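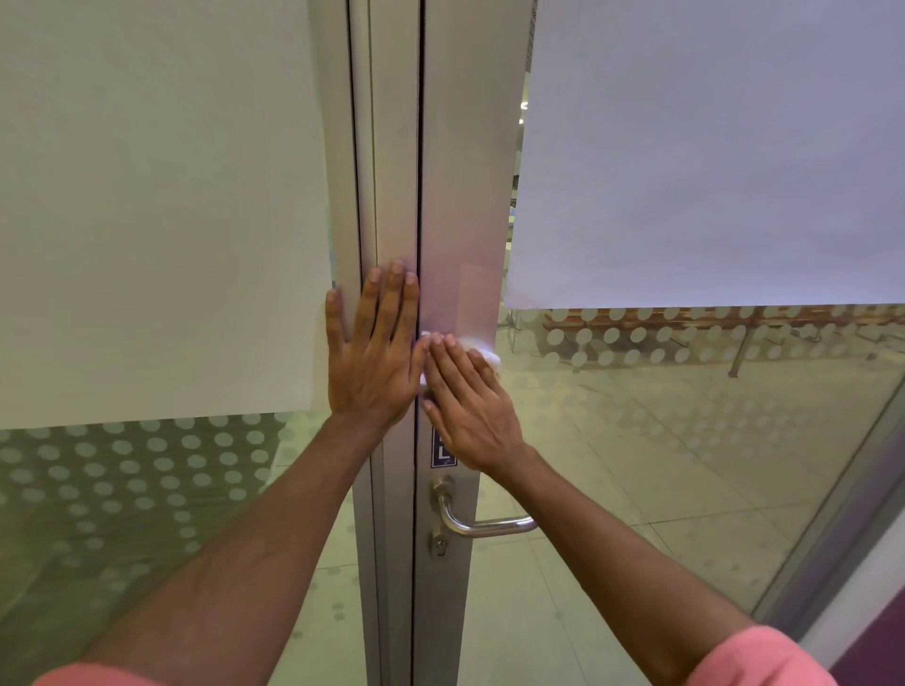 Wiping down the metal frame between two glass door panels with a folded white cloth.

Building Operations Help Exchange
Topic: Leases and Shared Areas
Posted December 7, 2020

Who is responsible for cleaning the shared entrance under a net lease?

Rosaire Petrenko

I manage the office of a small bookkeeping practice on the ground floor of a two-story commercial building. There are 3 tenants. Our lease was signed in July and is described on its first page as a net lease. The section on common areas states that the landlord shall "maintain the common areas in good order" and that tenants shall pay a proportionate share of the cost. The word "cleaning" does not appear in that section. It appears only once in the lease, in the clause that requires each tenant to keep its own premises clean.

The shared areas consist of the front entrance with its glass doors, a vestibule, one corridor, and the stairs. Until the end of summer a cleaning contractor, Plidley, attended twice a week. The property manager then informed us by letter that the contract had ended and that tenants were "expected to make their own arrangements" for the entrance and corridor. The monthly common area charge has not been reduced. Our share remains $226.

I would appreciate guidance on the following points. Does an obligation to maintain include an obligation to clean? May the manager transfer this work to the tenants by letter? If we do arrange the cleaning ourselves, may we deduct the cost from the common area charge? We would prefer to resolve the matter without a dispute, as the lease has several years to run and our relations with the manager have otherwise been satisfactory.

Noémie Li

The wording of your lease controls, and the answer may also depend on the law of your state. The remarks that follow are general in nature and should not be taken as legal advice. I administer a portfolio of small commercial leases and have dealt with this situation from the landlord's side.

On your first point, many leases define "maintain" or "common area maintenance" in a separate article or in an exhibit at the back. Please look there before proceeding. It is usual for the definition of operating expenses to list janitorial service, window washing, trash removal, snow removal, and similar items. If janitorial service is listed among the expenses that the landlord may recover from you, that is a strong indication that both parties understood the landlord would be providing it. If there is no definition, the phrase "in good order" is open to argument, though I would find it difficult to defend the position that an entrance left unswept all winter is in good order.

On your second point, most commercial leases contain a clause requiring that any amendment be in writing and signed by both parties. A letter from the manager does not ordinarily meet that requirement. Be aware, however, that conduct can matter. If the tenants take over the work without comment and continue for a long period, the landlord may later say that the arrangement was accepted. Should you decide to clean the entrance in the meantime, send a short written notice stating that you are doing so temporarily and without waiving any rights under the lease.

On your third point, I would advise against deducting anything until you have spoken with an attorney. Commercial leases frequently state that rent and additional rent are payable without set-off. A tenant who deducts even a small sum may be placed in default, and the sum at issue here does not justify that risk.

The more productive course is to request the annual reconciliation statement. The monthly charge is normally an estimate. At year end the landlord must compare it with the actual expenses and credit or bill the difference. If no cleaning contractor was paid after the summer, the statement should reflect that. Check the audit clause for the deadline to object. In our own leases it is 108 days from receipt of the statement, but yours may be shorter, and these deadlines are generally enforced.

I would also suggest that the tenants write one joint letter. Keep it brief. Quote the clause, state the date on which service stopped, ask which provision the manager relies on, and request a reply by a stated date.

Trevor McKinnon

Net lease means the tenant pays for everything. That is what the word net means. You should expect to clean it yourselves and divide the work among the offices.

Ghislain Carrier

With respect to the previous reply, a net lease determines who bears the cost. It does not by itself determine who performs the work. The two are often assigned to different parties, and the lease quoted in the original post appears to do exactly that.

I would add a practical point to the reply from Noémie Li. Review the insurance article before any of your staff clean the stairs or the vestibule. In our building the tenants' liability policies covered the leased premises only, and our broker required a written endorsement before our employees could carry out work in the shared corridor. The endorsement took 18 days to arrive. A slip on a freshly mopped floor is the type of claim for which one would wish to have this settled beforehand.

If the tenants conclude that it is simplest to engage a contractor directly, obtain the landlord's written consent, have the contractor name both the landlord and the tenants as additional insureds, and state in the agreement how the invoice is to be divided. Our agreement divides it by floor area, in the same proportions as the common area charge.

Rosaire Petrenko

Thank you for the replies. Janitorial service is listed in Exhibit C under recoverable expenses, which I had overlooked. The other tenants have agreed to sign a joint letter, and I have asked our broker for a copy of the policy.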